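Hi Khairul, the July update for the Jola grant, as promised.

We've spent £1,627 of the £2,417 so far, mostly on the second arm for the Zokcombe flat. The spare gripper fingers from Plisar came in at £359 and they're in that total - I know you asked!

Both arms are up and running and we've been busy with table jobs and the key hooks. 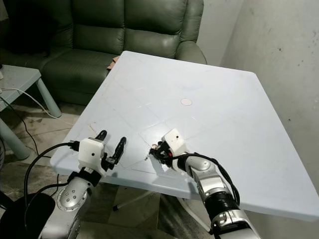
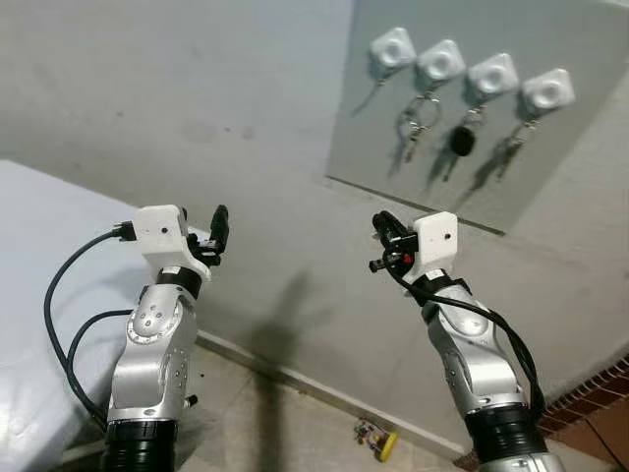
Next on my list is cabling. I'd like to put some of what's left into proper sleeves and a longer set of leads, and I've asked Kwok for a price. I'd also love to keep three months of servicing money back (the joints do need looking after) so please don't let anyone nab it! If you're happy with that, I'll send the order form over once the quote lands.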